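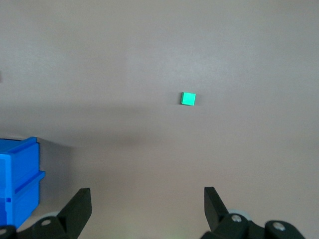 From: Drahomíra Mikuš
To: Losham Parish Study Leaders
Subject: Re: Order of readings for the Lenten study groups

Dear colleagues,

Thank you to those who replied to Haris Stan's message of last week. I have copied the relevant part of it below for anyone who joined the list after it was sent.

> On behalf of the Praltundale leaders, I would like to ask whether
> the groups are expected to read the Book of Ruth as a whole before
> discussing it, or one chapter at each meeting. The study guide says
> both things in different places. Several of our members also asked
> whether Naomi's words in the first chapter, "Call me Mara," should
> be taken as a complaint against God or as a prayer. The guide passes
> over the verse, and I did not feel I could leave it there.
>
> Haris Stan

On the first question, the pastoral office has confirmed that groups should read the whole book aloud at the opening meeting. It takes less time than most people expect, and readers may change at each chapter. The remaining meetings will then return to the chapters in order. The instruction on the inside cover of the guide is left over from an earlier printing and should be disregarded. Kristýna Vávra will send a corrected sheet to the Clomedier and Praltundale groups before the end of March.

The second question deserves a fuller answer than I can give in a message of this kind, but leaders may find the following of use. Naomi speaks plainly. She has buried a husband and two sons, and she says that the Almighty has dealt very bitterly with her. The text does not rebuke her for it. She says these words to the women of Bethlehem, so it would be hard to call them a prayer in the strict sense. They are nevertheless the words of someone who still believes that God has to do with her life, and many of the psalms speak in the same way. Leaders may wish to read Psalm 88 alongside the verse and allow a period of silence afterward.

I would ask that leaders not hurry members from the first chapter to the last. There are people in our groups who have been recently bereaved, and the birth of Obed should not be presented to them as a repayment. The women at the end of the book rejoice with Naomi – they do not tell her that her sons are forgotten.

Araceli Bañuelos has asked me to add the following practical matters. The Kadlec Room has seating for 60, and the joint closing meeting will be held there on Saturday at the end of the course. So far 18 members have given their names. Those who have not yet done so should speak to their group leader. Large-print copies of the readings are available on request.

Ctibor Štěpánek has kindly agreed to lead the opening prayers at Clomedier while the usual leader is away. Questions about that group should go to him directly and need not be sent to the whole list.

Further questions about the text itself are welcome here. Please keep the subject line as it is, so that replies remain together in the archive.

Yours in Christ,

Drahomíra Mikuš
Adult Studies, Losham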